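Bench notes > January > Grid table, taping and cell check

January, started 9:10, DM writing, Rochelle Fitzsimmons in after lunch

Job for today was to get the big table papered and gridded so the tube placements can be logged by cell instead of by eye. We have been writing things like "back middle, a bit left" in the notebook and then arguing over it the next morning.

Materials: brown paper off the Haddad roll, blue painter's tape, long steel rule, chalk line (didn't use it, chalk gets on everything), utility knife.

Paper went down first. Rolled it out from the back edge, smoothed toward the front with the side of my hand, trimmed the overhang. There was a curl at the front left corner that would not lie flat, so I reverse-rolled that end over a tube for ten minutes and put it back.

Tape order: long front-to-back lines first in one run each where I could, then the cross lines in shorter pieces that butt up against them. I tried it the other way on the small board last month and the crossings built up in layers that the tubes rocked on. Butting the pieces means the cross lines can step a little where they meet. I can live with a step. I can't live with a lump.
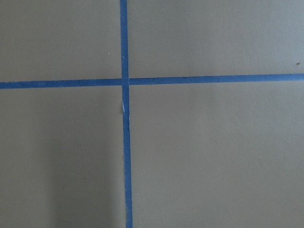 Crossing, cross line in two pieces. Slight step at the joint, left as is.

Measured the crossings after that. Worst step I found was 2 mm, which is well under the width of the tape, so the rule for logging is that a tube belongs to whichever cell holds the center of its base. If the center is on tape, write "on line" and name both cells. Rochelle wants it written on the front page of the log so I'll copy it there.

Tape notes for next time:
- The Trosteck tape tears ragged if you pull it off the roll fast. Cut it.
- Don't stretch it when laying a long run. It creeps back and the line bows.
- Press down with the rule, then go over again an hour later.
- Zuladier tape sticks harder but lifted paper fiber on the test scrap. Kept for the floor only.

11:40. Cell labels. I started penciling letters and numbers in the corners and then rubbed them out, they were going to be a distraction. Key is on a sheet in the log instead, rows counted from the back, columns from the left as you stand at the front. Please don't count from the side with the white counter, which is how we got the mirrored entries in the last batch.

1:30. Rochelle back. First placement test with one plain cardboard tube, standing on end. We cut these from the shipping stock, target length 200 mm, and both ends get squared on the sander or they lean. The one we used stood fine on the paper. Put it toward the back of the table, stepped away, each of us wrote down the cell separately, compared.
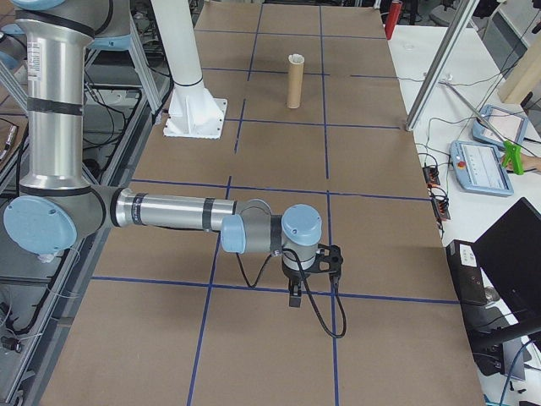 We agreed on that cell and on the next few. The disagreement came when the tube was close to a line near the back, where you are looking across the table at a low angle and the tube hides its own base. From the front it reads one row further back than it is. Walk around and look before you write it down. That goes on the front page too.

Weighed the tube on the Zimomden scale while we had it out: 68 g. Not needed for this but the old sheet had a blank there.

Lines are not square to each other everywhere. I checked against the rule and a couple of the long ones run at a slant, and there are places where one piece stops and the next picks up off to the side. Rochelle asked if I wanted to pull them and start again. No. The cells only have to be unambiguous, they don't have to be equal.

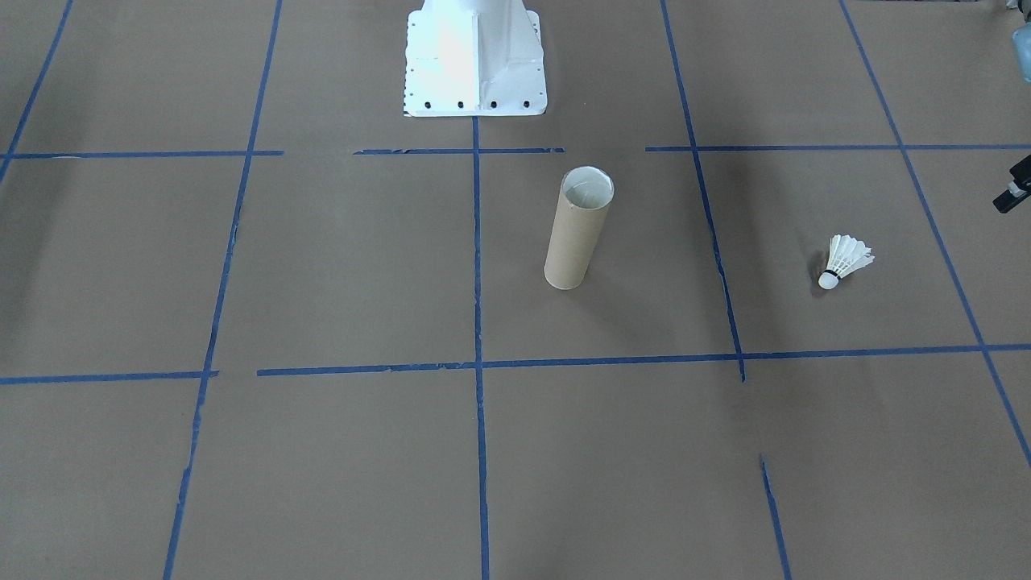 To do

Copy the two rules (center of base, walk around and look) to the front page of the log.

Go over all tape ends again in the morning, mainly the front edge where sleeves catch.

Order paper. Stock card for the roll is 377, the old number on the shelf label is wrong. RF has the label maker.

Cut more tubes, same length, square both ends. Demetrius Montoya to do this, RF to check for lean before they go in the box.

Redo the key sheet in ink.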